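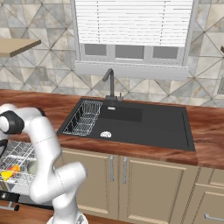 Sabina Sivakumar asked whether a worry gets smaller if you write it down, or whether writing just makes you think about it more. Both can happen. Which one you get depends mostly on how the writing is done and when it stops.

What a worry is

A worry is a thought about something bad that might happen later. The brain treats it a little like a real problem. It sends signals to the body, and the body gets ready to act. The heart beats faster. Breathing gets quicker and shallower. Muscles in the shoulders, jaw and stomach tighten. This is called the stress response, and every person has one.

The stress response is useful when there is something to do right away, such as stepping back from a fast bike. It is less useful at bedtime, when the math test is still two days off.

Why worries repeat

The brain has a small store for things it is using right now. It is called working memory. It holds only a few items, and they fade quickly unless they are repeated. A worry that feels important gets repeated so that it does not fade. You may notice this as the same sentence coming back again and again, often with the same words.

Writing moves the sentence to paper. The paper keeps it, so the brain has less need to repeat it. This does not work every time or for every person.

How to keep a worry page

You need a notebook and a pencil. Choose a time in the afternoon or early evening, at least an hour before bed. Set a timer for 7 minutes.

Write each worry on its own line. Use a full sentence. "School" is too short to be useful. "I might forget my lines in the Prandthorpe play" is better.

Next to each worry, write D or W. D means there is something you can do. W means you can only wait. Forgetting your lines is a D, and the thing to do is practice them. Rain on the day of the play is a W.

For each D, write one small step. For each W, write nothing more.

When the timer rings, close the notebook. If a new worry shows up later, tell yourself it can go on tomorrow's page.

When writing makes it worse

Some people write the same worry for a long time and add new details to it. This is called rumination. The word was first used for cows, which chew their food more than once. If you feel tighter after writing than before, stop early. Do something that uses your body, like walking or throwing a ball, and try a shorter time the next day.

When to tell an adult

A worry page is a tool for ordinary worries. Talk to a parent, a teacher, a school counselor or a doctor if worries keep you awake on many nights, if your stomach or head hurts often, or if you stay away from things you used to like. If someone is hurting you, or you think about hurting yourself, tell an adult you trust the same day. You can show them the page if talking is hard.

Words to know

Stress response: the changes in the body that get it ready to act.
Working memory: the small store for things the brain is using now.
Rumination: going over the same thought many times without getting to a next step.

Written by Svenja Baumgart
Updated Oct 8, 2026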